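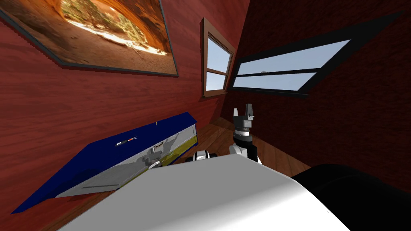
Search this forum
Advanced search

Veronika Moser leaving the breakfast show: does anyone buy the official reason?

tapedelay
July 27, 2018
So the station put up its little notice and it says she is going "to pursue new projects." Fourteen words on her, and then three paragraphs on the new schedule. I've listened to that show since she was reading the traffic, and I don't believe a word of it. She signed a new deal in March. People don't sign a new deal in March and walk out before the summer is over unless something went wrong.

Also, every biography site has already copied the notice word for word. One of them has her down as "a renowned presenter and entrepreneur." Entrepreneur of what?

marlow_fm
Where did you get the March contract from? I've seen it said here a lot and I have never seen a source. She mentioned on air that she'd be "sticking around," which could mean anything.

tapedelay
It was in the Banis newsletter. They don't print that stuff without checking.

marlow_fm
Banis also printed that Lanz was moving to television, and he's still doing the late slot. I'd want something better than a newsletter that runs on tips from people who want to be in the newsletter.

Kettle602
Can confirm the Lanz thing was wrong, I work in the same building (different company, different floor, before anybody asks). He laughed about it in the elevator. I have no idea about Moser and I'm not going to pretend I do.

gravelvoice
You're all skipping the obvious. Timamach took over the ad sales for the morning block and the show got shorter on talk and longer on sponsor reads. Count the minutes before the eight o'clock news. If I were a presenter with 12 years on a show and somebody handed me a mattress script every ten minutes, I would pursue new projects too.

marlow_fm
Did Timamach take over the ad sales or did they just buy a lot of ads? Those are two different claims.

gravelvoice
Fine. Their name is all over the morning block. Draw your own conclusion.

marlow_fm
I'd sooner not draw one until there's something to draw it from.

dialtwister
Unpopular view, maybe she wanted to leave? Getting up at three in the morning for twelve years is a miserable way to live. My brother did early radio in a small market and he lasted four. He looked ten years older. When he quit, his station wrote almost exactly the same sentence about him, and it was true in his case. He had a new project. It was sleeping and then a job in real estate.

tapedelay
Then why not say that? "She's tired, thank you for everything." Everyone would understand. They write it in fog because there's something in the fog.

dialtwister
They write it in fog because a lawyer reads it first. Every one of these notices sounds the same. You could swap the names and no one would notice.

pennywhistle_ann
Going back to the biography sites, has anybody looked at what they say about her net worth? One has her at 14 million. Another one says $602,000. The pages are otherwise the same text, down to the typo in the name of her high school. I wrote to the first one to ask where the number came from and got an auto reply offering me a "premium profile."

Kettle602
No relation to the 602 in my user name, I promise.

pennywhistle_ann
I did wonder!

gravelvoice
Those sites also have her married to her old producer. She's talked about that on air. He was best man at her cousin's wedding and somebody ran with a picture from it.

marlow_fm
This is my whole complaint. Half of what gets said in this thread comes off those pages, including, I suspect, the "entrepreneur" part and the March contract. Somebody posts it here, they lift it from here, and then somebody posts it here again with a link.

tapedelay
The newsletter came out before the bio pages were updated. I checked the dates. So no, it didn't come from there.

marlow_fm
OK, fair, I'll give you that one. It still doesn't make it right.

nightowl_rita
What about Nondance? Her name is supposed to be attached to it, a podcast company or a show, I've heard it both ways. If that's the new project then the notice was telling the truth and we've all wasted an evening.

gravelvoice
Nondance has a web page with a logo and a box to leave your email. I left mine. Nothing. I don't think a person gives up the second biggest morning audience in the region for a logo.

nightowl_rita
People have given up more for less. And who says second biggest? By whose count?

gravelvoice
By the station's own count.

nightowl_rita
Well then.

dialtwister
Her last show is still to come, isn't it? She'll say something or she won't. I doubt they'd let her near a live microphone if it had ended as badly as tapedelay thinks. When they really fall out with someone, that person is off the air by lunch and there's a guest host "filling in" until people stop asking.

tapedelay
That's the first decent argument in this thread. I still want to hear how she words it. If she thanks the crew and leaves out management, I'm counting that as a yes.

marlow_fm
And if she thanks management?

tapedelay
Then somebody wrote it for her.

marlow_fm
So there's no version where you're wrong. Good to know.

Thread views: 3195

Reader comments

oldsetlistener: I only want to know who gets the slot. If it's Lanz I'm going back to records.

hb_valley: She read out my daughter's birthday once and said the name right, which the school still can't do. Wish her well whatever the reason is.

pennywhistle_ann: Update, the first site has changed her net worth to 12 million. Still no source. Must have been an expensive week.

Contact the moderators | Copyright remains with the individual posters | Back to top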